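Sorting Out the Hall Closet and Other Small Storage Jobs

Most clutter in a house is small stuff. Furniture stays where it is, but batteries, balls, tape, chargers and spare bulbs move from room to room until they land in a drawer. The tips below are for those things.

Start with one surface

Clear a table and wipe it down before you open a single drawer. Empty one drawer or one shelf at a time, and finish it before you start the next. A Saturday morning is enough for a hall closet if you don't stop to read old mail.

Put things that belong in another room by the door and carry them over at the end. Walking each one back as you find it takes twice as long.

Use open bins for things you grab often

Lids are fine for the attic. For anything used every week, an open bin works better. People toss things into an open bin. They set things on top of a closed one.

Plastic crates with handle holes are easy to pull off a low shelf, and they wash clean in the tub with dish soap. Measure the shelf first, depth included – crates that stick out an inch get kicked. Leave a couple of inches above the rim so a hand can get in without pulling the whole thing out.
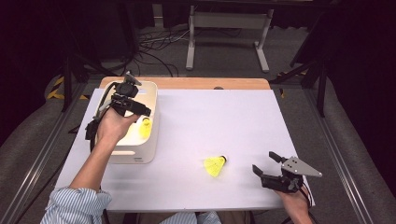
Keep one bin per activity. Yard games go in one, dog things in another, bike lights and pumps in a third. If a bin is full and you want to add something, take something out first. Split it into two bins only when you have the shelf space to spare.

Label the front, low down

Labels on top can't be read once the bin is on a shelf. Masking tape and a marker will do. I bought a Brevix label maker a few years ago and like it, but the tape is slow to peel off when a bin changes jobs, and masking tape comes off in one pull. For sticky residue, rub in a little cooking oil, wait a few minutes, then wash with soap.

Batteries and bulbs

Store batteries in their packaging or in a divided box, never loose with keys or coins. Nine-volt batteries should have tape over the terminals. Keep them indoors at room temperature. The refrigerator does them no good.

Write the room name on each spare bulb box when you buy it. In November, when the lamps are on by dinner, you'll want to find the right one quickly.

Musty closets

Take everything out and leave the door open for a day. Wipe the walls and shelves with equal parts white vinegar and water, then let them dry completely before anything goes back. An open box of baking soda on the floor helps for a couple of months. If the smell returns after rain, look for a leak.

Hooks

Adhesive hooks fall off painted walls mostly from grease or dust. Clean the spot with rubbing alcohol, press the hook hard for 30 seconds, and wait an hour before hanging anything on it. Heavy coats need a screw into a stud.

Drawers that stick

Wooden drawers swell in damp weather. Pull the drawer, brush out the track and rub a plain white candle along both runners. Slide it in and out a few times, then add more wax where it still drags.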